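Gripper pads: how often do you lot change them?
Forum: Arms, cells and end effectors
9 replies, 542 views

fernhollow_mk2
Big day here! The cup cell has done 1,352 picks on the same pair of fingers and I'm chuffed to bits with it. It's a Kubo arm with the Brenetti two-finger gripper, picking tapered cups off pegboard. I finally sorted the closing force last night (it was set at 8, far too keen for thin cups) and wrote the new number on a bit of tape so I don't lose it again.

What I do between runs is close on a cup by hand, slowly, and look through the wrist camera to see where the fingers sit against the side. Low down is where I want them, near the base, where the wall is narrower and the taper does half the work for you.
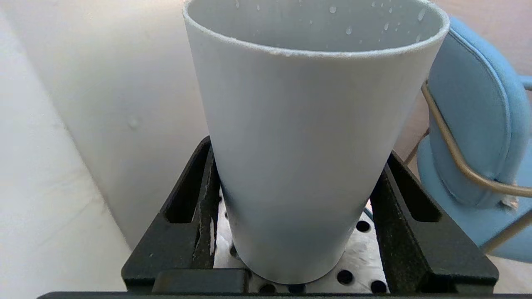 After that I jog it up a few millimetres, hold for a minute and bring it back down. If the cup tilts I go back and do the finger alignment again -- two screws each side, and do them up evenly or you'll be chasing it all evening. Love this bit of the job, I could do it for hours!

odd_sprocket
Nice one. Your fingers want a clean though. Dust and flecks all over the left one. I wipe mine every shift with a damp lint-free cloth.

fernhollow_mk2
Fair cop! I only do the inner faces. There's a white scuff down the inner edge of that left one too, so I'll be running a fingernail over it to see if it's a burr.

brasslatch
Disagree about wiping every shift. The outside of a finger can be as mucky as it likes, it's the contact face that matters. I'd be more bothered about droplets inside the cup. Get water on the contact faces and your grip changes, and then your lovely new force setting is wrong.

odd_sprocket
Dust travels, mate. Outside today, inside tomorrow.

brasslatch
Not in my cell it doesn't. Clultutora sold us wipes for a year and I couldn't measure any difference.

tinplate_jo
Both of you should read the Heltotance thread on slip tests. Dry cup, wet cup, same force, write down when it lets go. Takes an evening and it's great fun.

fernhollow_mk2
Ooh, I'm doing that! Wet and dry, old setting and new. Does anyone log finger temperature as well, or is that overkill?

brasslatch
Overkill. Do it anyway, I want to see the graph.

odd_sprocket
And clean them first!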